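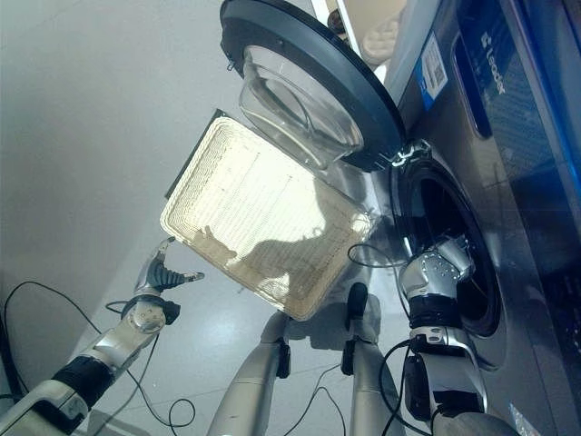 Máquina de lavar Leader com a porta aberta

Quem somos

A Missão Mokholm nasceu no ano 2000, quando 7 famílias da igreja de Nitton começaram a orar por uma congregação irmã em Poojary. No ano seguinte, Malathi Sundaram e Alois Kälin fizeram a primeira viagem e ficaram hospedados em casas de membros de lá. Desde então, as duas igrejas trocam visitas, cartas e pedidos de oração.

Hoje somos 47 membros ativos, de três congregações. A coordenação está a cargo de Indira Arumugam, e Helju Avotiņš responde pela preparação das equipes.

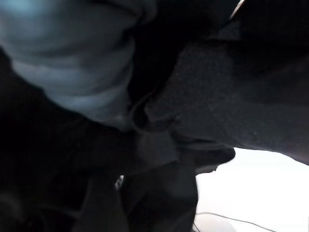

As viagens acontecem em julho e duram duas semanas. Cada equipe participa dos cultos, ajuda na escola bíblica e visita idosos acompanhada por alguém da igreja local. O programa é definido pelos irmãos de Poojary. Antes da partida há seis encontros de formação, com noções da língua, estudo bíblico e orientações de saúde. Já enviamos 202 pessoas, algumas mais de uma vez.
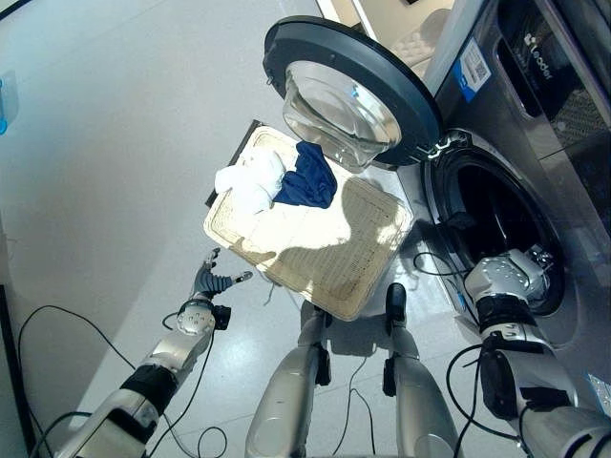 Em Flustness mantemos uma pequena casa de hóspedes, usada pelos visitantes que vêm de Poojary. Yamuna Fernandes cuida das reservas e recebe quem chega.

A missão é sustentada por ofertas das congregações e de doadores individuais. Cada viajante paga a própria passagem, e existe um fundo de apoio para estudantes. As contas são apresentadas na assembleia de março e podem ser consultadas na secretaria da igreja de Nitton.

Para participar da próxima equipe, procure Helju depois do culto das 10h ou deixe seu nome na secretaria.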